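Feltbridge Guest House: Frequently Asked Questions

Last updated 26 January 2023

Booking and payment

How do I book a room?
Use the booking form on this site or call the front desk. We hold a room for one night without a deposit. Stays of two nights or more need a card number.

Do you charge a deposit?
Yes, for stays of two nights or more. The deposit is the price of the first night and comes off your final bill.

What is your cancellation policy?
Cancel by noon the day before arrival and you pay nothing. After that we keep the price of the first night. In August the cutoff is seven days before arrival.

Can I pay in cash?
Yes. We also take debit and credit cards. We do not take personal checks.

My booking came through Clasix. Who do I call to change it?
Changes to dates have to go through Clasix, and they will send us the new details. For anything else, such as a late arrival or an extra pillow, call us directly.

Arriving and leaving

What time is check-in?
From 3 p.m. to 9 p.m. If you will be later than 9, call before 6 p.m. and we will give you the code for the key box by the side door.

What time is checkout?
11 a.m. Leave the key in the dish on the front desk. You can leave bags in the hall closet until 5 p.m.

Is there parking?
There are spaces behind the building, first come, first served. The driveway is narrow. Vans and trailers should use the public lot on Buditz Street, a five-minute walk away.

How do I get there by bus?
Take route 127 from the train station and get off at Buditz Street. Walk uphill past the pharmacy and turn left. The last bus leaves the station at 10:40 p.m.

Rooms

Do all rooms have a private bathroom?
All except Rooms 1 and 2 on the ground floor, which share a bathroom with a shower. They cost less for that reason.

Is there an elevator?
No. If stairs are a problem, ask for a ground-floor room when you book. There is one step at the front door and none at the side door.

Is there Wi-Fi?
Yes, free in every room. The signal is weaker on the top floor. The password is on the card inside the closet door.

Can I get an extra bed or a crib?
We have folding beds and one crib. The crib is free. A folding bed has a nightly charge, and it does not fit in the single rooms.

How warm are the rooms in winter?
Each room has its own radiator with a dial. The heating goes down at 11 p.m. and comes back up at 6 a.m. There are spare blankets on the top shelf of the closet.

Are pets allowed?
One dog per room, ground floor only. Dogs must be on a leash in the halls and may not be left alone in the room. Sorry, no cats.

Can I smoke?
Not inside. There is a bench and an ashtray in the back yard. Smoking in a room means a cleaning charge of 300 dollars.

Food

Is breakfast included?
Yes, from 7 to 10 a.m. in the front room. There is bread, eggs, yogurt, oatmeal, coffee and tea. If you need to leave early, tell us the evening before and Fahad Cheema in the kitchen will pack you a bag.

Can you cater for allergies?
Usually. Tell us when you book. The kitchen handles nuts, wheat and dairy every day, so we cannot promise that any dish is completely free of them.

Can I use the kitchen?
The main kitchen is for staff. Guests can use the small one off the back hall, which has a kettle, a microwave and a refrigerator. Label your food with your name and checkout date.

Can I eat in my room?
Cold food, snacks and fruit are fine. Please keep hot meals and takeout downstairs. Put peels, pits and other scraps in the lidded bin in the hall, not in the bathroom wastebasket.

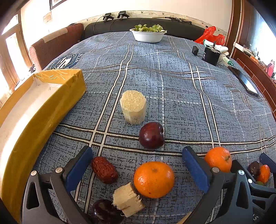

Tangerine, dried jujube, peeled sugarcane and a plum on a plaid bedspread.

Is the tap water safe to drink?
Yes. You can fill bottles at any tap in the building.

Other questions

Do you do laundry?
We wash and fold for a charge per bag. Bags left at the desk by 9 a.m. are ready by the evening.

I left something behind. What should I do?
Call or write with your room number and the dates of your stay. We keep lost items for 60 days. We can mail them to you if you pay the postage.

Who do I talk to about a group booking?
Pascal Weidemann handles groups and long stays. Ask for him at the front desk, extension 418.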